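Odstead pasta kit promises supper in two minutes, but check the label

A fresh pasta kit going on sale in July claims to take the work out of homemade noodles. Whether it takes out much work is open to question.

The Fisari kit, from Odstead food firm Hedegaard, contains a bag of ready-mixed flour, a sachet of dried egg and a small cutter. The box says supper can be on the table in 2 minutes. The leaflet inside says the dough must rest for 30 minutes first, and leaves out the kneading altogether. 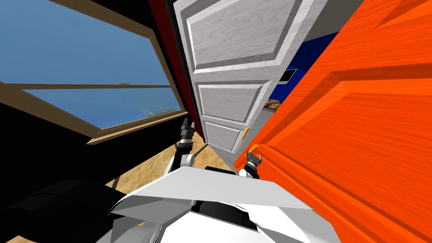
Hedegaard says the figure refers to boiling time only. That may be so, but fresh pasta made from a bag of flour and a couple of eggs boils just as quickly, and most kitchens already have a knife to cut it with.

The firm also says 71 per cent of people who tried the kit would make it again. It would not say how many were asked, or whether they had paid for theirs.

Triin Vanags, who teaches evening cookery classes at Zallach, made up two boxes at our request. She found the dough dry and had to add water by the spoonful before it would roll.

"It's all right once you've fixed it," she said. "But if you know how to fix it you don't need the box."

She was kinder about the cutter, which gave even ribbons and washed up easily. It is not sold separately.

Hedegaard has made 2,570 kits for the first run and says it will look at the wording on the box "in due course". The first run is already printed. 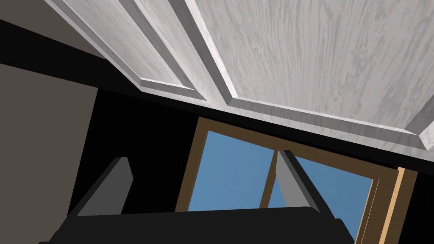

Making it without the kit

Use 100g of plain or 00 flour and one egg per person. Knead until smooth, wrap, rest, then roll as thinly as you can manage. Boil in well-salted water and start tasting early.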